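Pairing socks in the new flat

When I moved to the flat on Greenberg street in December, I promised to myself that I will not have a sock bag any more. Maybe you know this kind of bag. In my old place it lived behind the door, and all the socks which had no partner went inside. When I emptied it for the move I counted 122 socks, and from these I could make only 30 pairs. I was a little ashamed.

My friend Meenakshi Sundaram, who is much more organised than me, told me that my mistake was to do it on the bed. On a bed everything sinks into the blanket, and in the evening you are tired and you push it all to one side. She said I should use a table, a big one and a light one, so that the dark socks can be seen well.
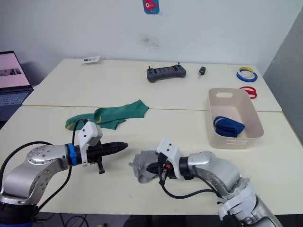 The first rule is that socks stay in the basket until it is their turn. I take one, I lay it flat, and I look at the heel and the toe before I look at the colour. Grey socks are the most difficult for me. I have many grey socks from different years, and they are all a different grey when you put them side by side. Green ones are easy, I wish I had bought more of them.

I tried first to fold them in the way from a book, in three parts, standing up like small envelopes. It looked very nice for two weeks. Now I put one on top of the other and roll from the toe, not too tight, so the elastic doesn't become tired.

The socks without a partner I leave at the end of the table until the next washing. If the partner doesn't come after two washings, the sock becomes a cloth for dusting. My mother would keep it for ten years, but she had a bigger house.

Next I want to do the same with the towels, but for this I must first buy a shelf, and the one I like is too wide for my bathroom. If somebody knows a narrow one, please write me in the comments.

Wanda Ostrowski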